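Pinza manual de dos dedos: preguntas frecuentes de ajuste y mantenimiento

Última revisión: miércoles 18 de mayo
Responsable del contenido: Felicidad Fajardo, soporte técnico de Disano

Ámbito: pinzas manuales con almohadillas azules, en uso individual o por parejas. Para la versión montada en brazo, consulte la guía de Weltdale.

¿Qué hay que comprobar antes de empezar un turno?

Apertura completa, cierre completo y retorno. Abra los dedos hasta el tope, ciérrelos sin pieza y suelte. Los dos dedos deben volver a la vez. Si uno se retrasa, pase al apartado de pivotes. Compruebe también que las almohadillas no giran en su alojamiento al empujarlas con el pulgar.

¿Cómo se centra la pinza sobre una pieza cilíndrica tumbada?

Con los dedos abiertos y uno a cada lado del cuerpo, nunca sobre los extremos. La pieza puede quedar más cerca de una almohadilla que de la otra durante la aproximación; la diferencia se corrige moviendo la herramienta, sin arrastrar la pieza con un dedo. Para la prueba de agarre sirve cualquier lata o envase cilíndrico de pared firme. Los vasos de papel se dejan para la segunda parte de la prueba, ya que se deforman con un apriete mal regulado.
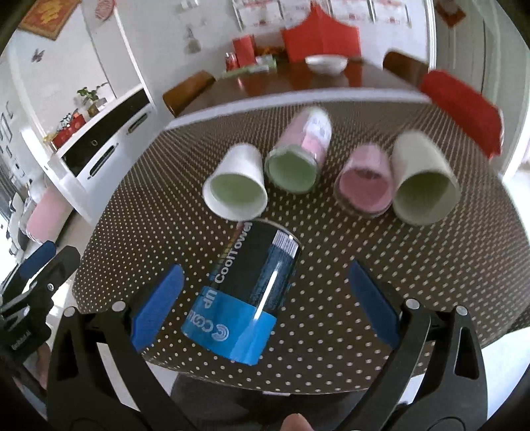 ¿Qué par llevan los tornillos de los pivotes?

No se trabaja con par, se trabaja con juego. Apriete hasta que desaparezca el movimiento lateral del dedo y afloje un octavo de vuelta. Marque la cabeza con rotulador para detectar si se mueve. Un pivote demasiado apretado da un retorno lento y suele confundirse con un muelle fatigado.

Un dedo vuelve más despacio que el otro. ¿Se cambia el muelle?

Primero limpie. Desmonte el pivote, retire la grasa vieja con un paño sin pelusa y alcohol isopropílico, y monte en seco. Repita la prueba de retorno. Si persiste, afloje el tornillo como se indica en la respuesta anterior. El muelle (referencia interna 1835) se cambia solo si el fallo continúa después de las dos operaciones. Los muelles se piden siempre por pareja.

¿Cada cuánto se cambian las almohadillas?

Cada 12 semanas de uso continuado, o antes si aparece alguno de estos signos:

brillo en la zona de contacto
borde levantado
corte o muesca que se note con la uña
residuo de adhesivo que no sale con agua jabonosa

Se sustituyen las dos aunque solo haya una dañada. Con almohadillas de distinto desgaste la pieza gira al levantarla.

¿Qué producto se usa para limpiarlas?

Agua jabonosa templada y paño húmedo. El alcohol se reserva para los pivotes. No utilice acetona ni limpiacontactos. Deje secar al aire antes de montar.

La almohadilla nueva no asienta. ¿Está mal fabricada?

Casi siempre quedan restos de la anterior en el alojamiento. Rasque con una espátula de plástico. Las del lote de abril repartido por Nijs traen además una rebaba en el canto inferior que hay que retirar con cúter antes de insertarlas. El lote siguiente ya no la tiene.

¿Se pueden usar dos pinzas sobre la misma mesa?

Sí. Asigne una mano a cada herramienta y manténgala durante toda la sesión. Cuando una sujeta la pieza, la otra debe quedar fuera del recorrido de apertura de la primera. Los golpes entre carcasas son la causa más frecuente de dedos desalineados que recibimos en taller. Si ha habido un golpe, repita la prueba de retorno en las dos, incluida la que parezca intacta.

Para el ajuste por parejas, cierre la primera pinza sobre el cilindro tumbado y acerque la segunda por el lateral. Deténgase antes del contacto. Después intercambie las funciones. Ambas deben cerrar con la misma fuerza de mano.
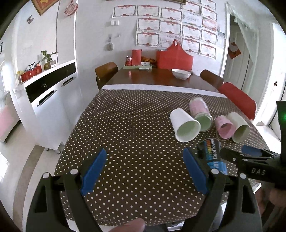 ¿Cómo se regula el apriete?

Con el tornillo del tope interior. Girando en sentido horario se reduce el recorrido de cierre. Avance en pasos de un cuarto de vuelta y compruebe después de cada paso. El ajuste es correcto cuando un cilindro rígido no resbala al inclinar la herramienta y un vaso de papel se levanta sin marca. Si no se consiguen ambas cosas a la vez, revise las almohadillas antes de seguir tocando el tope.

¿Dónde debe ir el dedo índice?

Entre los brazos inferiores, por detrás de los pivotes. Si la punta del dedo sobrepasa la línea de pivotes, existe riesgo de pellizco al cerrar.

¿Influye la superficie de la mesa?

Un mantel de tela se arruga si la pinza apoya y la pieza se desplaza con él. Ténselo o fíjelo por debajo. Sobre tablero brillante los cilindros ruedan con facilidad; coloque una tira antideslizante durante el ajuste y retírela para la comprobación final.

¿Qué se anota en la ficha?

Número de herramienta, operación, pieza cambiada y resultado de la prueba de retorno. La plantilla vigente es la 7, preparada por I-seul Hong. Las anteriores no tienen casilla para el tope y se devuelven.

¿Cuándo hay que enviar la pinza a taller?

Dedo doblado, carcasa fisurada, rosca de pivote pasada o tope que no mantiene el ajuste tras 2 intentos. Envíela con las almohadillas puestas y la ficha dentro de la caja. Las unidades del proyecto Gurnevent se envían por separado, con su propia hoja de entrega.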